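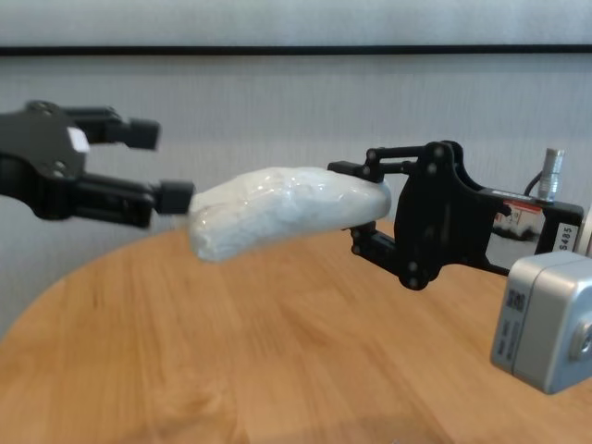
GOOD HABITS

Let go last

I promised I'd write up our handover rule before everyone started making up their own, so here goes! It came out of a long back-and-forth with Demyd Harasym in November, and it's short: the gripper that has the item keeps it until the other one has it too. One holds, one comes in open, both hold, and only then does the first one let go.

Sounds obvious, right? But soft stuff in plastic wrap is where people (me included) get sloppy. The film is slick, the stuff inside shifts, and a grip that looks fine from the front can be hanging on to nothing but wrapper. So please pinch the item itself, top and bottom, and let the free end droop if it wants to. Chasing a droopy end with the second gripper is fine. Squeezing harder with the first one is not!

A few other things we settled on for the Millent cell:

Do the handover above the table, never past its edge.
Wait 3 seconds with both grippers closed before opening the first.
If the wrap tears, stop and bag the item. Don't finish the run.
Any new item gets 100 slow handovers before we turn the speed up.

I know that last one is a slog. Demyd wanted fewer, I wanted more, and we met at 100 over some pretty bad coffee. The folks at Clonent are trying the same list, and I'll print their notes next time if they let me. Got an item that breaks the rule? Send it my way, I'd love to see it.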